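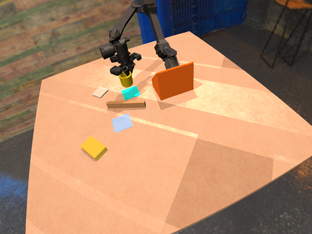 The shadow problem, part two

5/6/25

When I left off, the planner was refusing to go anywhere near the middle of the table because it believed there was a wall there. The wall was a shadow. I had spent an evening being outwitted by a shadow, and went to bed.

Some background for anyone who missed part one and has better things to do than read it. Drusik is the little planning package I've been writing in my spare time. It takes a list of objects from the perception side, works out a pick, and hands a path to the arm. The perception side is called Stivgate, and it was written by Ksawery Urbańczyk, who is much better at this than I am and much worse at writing down what his functions return. Everything runs in simulation for now. I don't own an arm, and my flat has firm views about the electricity bill.

For months I tested with flat, even lighting, and the whole thing worked beautifully. Then Shirley Ouellet looked at my results and asked when I was planning to turn the sun on. So I did. I let the renderer throw hard light across the table from whatever angle it fancied, put clutter behind it, and gave the tabletop a peachy orange colour, knowing full well that one of the blocks was orange too. That last bit was spite, aimed at myself.

Out of 100 randomised scenes, Drusik used to manage nearly all of them. With the lights on it managed 21.

The first thing I found was that Stivgate was segmenting by colour edges and only then asking the depth image for an opinion. A crisp shadow with four straight sides is, as far as a colour edge is concerned, a very respectable object. It was coming through with a label, a confidence score and a height of nothing at all. My collision checker then padded that height of nothing by a safety margin, because I once read that safety margins were a good idea, and there was the wall.

The fix was dull. Anything whose depth sits within a small tolerance of the table plane now gets thrown out before it reaches the planner. This worked at once and also deleted every thin tile on the table. I was pleased for as long as it took me to notice.

So now there are two checks. Height first, and if the height is doubtful, we look at whether the colour change is only a change in brightness. A shadow on a peach table is a darker peach. A pale blue tile is pale blue. You would think a person could have come up with this before breakfast, but it took me 13 commits, one of which is just called "no".

The wedge was a different kind of misery. It's the biggest thing on the table and it leans, so its bounding box is mostly air. Drusik was treating all that air as solid, which meant that a cylinder standing beside the wedge was declared unreachable from most directions. I've swapped boxes for convex hulls and the planner has calmed down a lot. It will now come in from above, fingers down, and close on the rim of a cylinder without asking to go round by the coast.

Planning time went up, naturally. The worst case was 769 milliseconds, which I can live with, although the log viewer can't and draws it off the side of the chart. I use Huttunen for the logs and I'm very fond of it, but it was plainly made by someone whose code was always quick.

Still broken: long thin bars. The grasp scorer likes to pick them up by one end, like a man holding a fish he isn't sure about. I suspect I'm scoring finger contact and ignoring the centre of mass entirely. Shirley suspects this too, and has said so in the comments of a file I'd hoped she wouldn't open.

The new checks are on the Darard branch if you want to poke at them. You'll need Ksawery's latest version of Stivgate as well, and probably his phone number. I'm hoping to merge by the end of June, once the fish business is sorted and I've renamed that commit.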